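Wrapping notes, a thread. I've been doing bunches at home for the spring table at the Fonus building and a few people asked how I set them up. Nothing fancy. I'll go in the order I work, more or less.

1/ Start with the cloth. I keep a pale one, white with a bit of pink in it, and it gets used every time. It's good for laying things on, and good for covering finished bunches overnight so dust stays off them.

2/ I don't iron it. Soft folds are fine for this. Hard creases are the problem, so I roll it for storage and stand it behind the door.

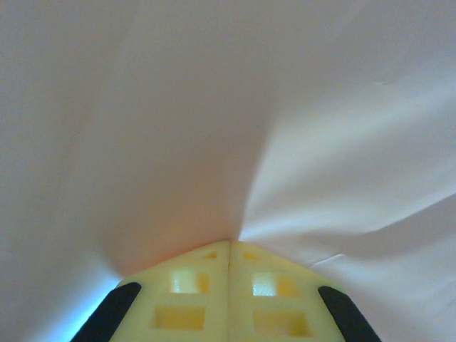 Bruronano, May

3/ First evening on this batch. I planned 20 bunches. I stopped at 5, which tells you something about my planning.

4/ Slow part was the paper. I bought a pack of 500 sheets from Ebihara because the small packs cost nearly as much. Good colors, but they come pressed very flat and want to spring open until you've worked them a little.

5/ What I do now: pull each sheet over the edge of the table once, not hard, before folding. It takes a curve after that and goes around the stems without fighting you.

6/ Somebody asked about plain brown paper. I like brown paper. It shows grease from your hands less than you'd think and it's cheap. For a table under those lobby lights it looks dull, though, so this time I went with stronger colors.

7/ The orange is my favorite so far. It's close to salmon, and matte, so it doesn't throw glare back at you. Green next to it looks greener.

8/ Folding. One edge goes higher than the other so there's a flap standing up at the back. The front panel comes across lower. You end up with a kind of pocket, and the stems sit down in it with the flap behind or in front depending on which way you turn the thing.

9/ Don't line the edges up exactly. I did that on the first two and they looked like envelopes. A small step along the side, where one layer sits out from the other, is enough to fix it.

10/ Stems go in before you close it up. I used to make the wrapper first and feed them in from the top – bent half of them and tore the rim.
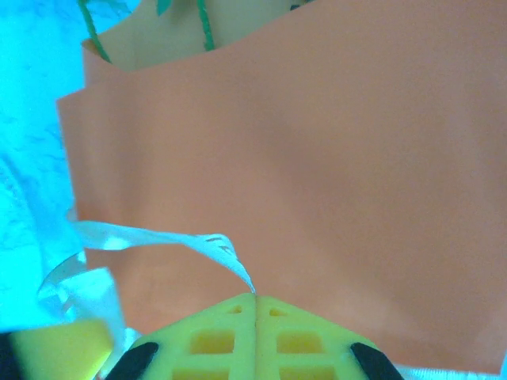

11/ Then the strip. I use white, narrow, and I let it twist a bit where it crosses the front. If you pull it dead flat you see every place it isn't straight. A twist hides that.

12/ Length: cut more than you need. I cut mine to go around 2 times with a tail left over, then trim the tail at the end. Short pieces are what make people swear.

13/ I tried Britis tape under the strip to hold it. It holds. It also lifts the color off the sheet if you change your mind, so only put it where it's staying.

14/ Clear wrap and tissue: keep them to one side until the colored layer is finished. They slide onto everything and you end up folding them in by accident. I keep mine on the left and still find bits of it under my work.

15/ Work on a surface that isn't the same color as your wrap. Obvious, but I spent a whole evening on an orange tablecloth last year hunting for edges. Blue is good with the orange sheets. You can see what you're doing.

16/ Reply to a question I got by message: no, I don't staple. Staples show, and they catch on the next bunch when you pack them in a box together.

17/ Packing for the trip over: upright in a deep box, crumpled tissue between them, nothing on top. The tall flaps bend if the lid touches. If your box is too short, lay them on their backs and put the pale cloth over the lot instead.

18/ Things I'd change. Smaller batch of colors, for one. I opened too many at once and then had half sheets of everything. Also a better pair of scissors. Mine chew the ends of the strip and I have to cut each one again.

19/ Still to do: the rest of the orange ones, then the yellow. Small tags after that if there's time. I may leave the tags off – last time people pulled them loose to read them and the strip came with them.

20/ If you have a way of storing part-used sheets without the corners curling, please send it. Mine are under a stack of cookbooks right now and I need the cookbooks.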